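3.2 Disposição dos objetos na mesa

Os conjuntos de brincar foram montados sobre mesa branca, sempre a mesma. Cozinha de brinquedo, frutas, louça – nada fixo. Cada arranjo foi anotado à mão por Wian Steyn antes da sessão e passado depois para a planilha Etosow. Ao todo, 62 arranjos, distribuídos em 8 categorias de uso (servir, guardar, aquecer etc.).

O interesse aqui é a vizinhança entre as peças. Recipientes abertos (prato, bandeja, copo) puxam os alimentos para perto; o forninho funciona como polo à parte. Na Figura 3 o frasco de ketchup está dentro da bandeja oval, o copo azul-claro encostado na zona do prato, e os dois morangos ficam fora de qualquer recipiente – caso que classificamos como "solto", junto com a rodela de laranja. 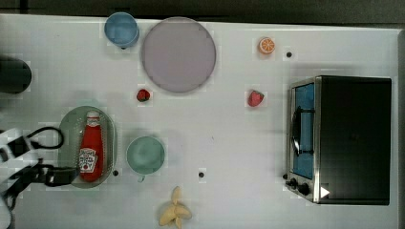 Figura 3. Arranjo do conjunto Uma, vista de cima.

3.3 Critérios de agrupamento

Distância entre bordas, não entre centros. Peça dentro de recipiente conta como uma unidade com ele. Tamanho não entra no calculo: morango pequeno e morango grande valem igual. Para o conjunto Gero os criterios são os mesmos, com uma ressalva – tampas avulsas foram excluídas. Casos duvidosos vão para a Tabela 3.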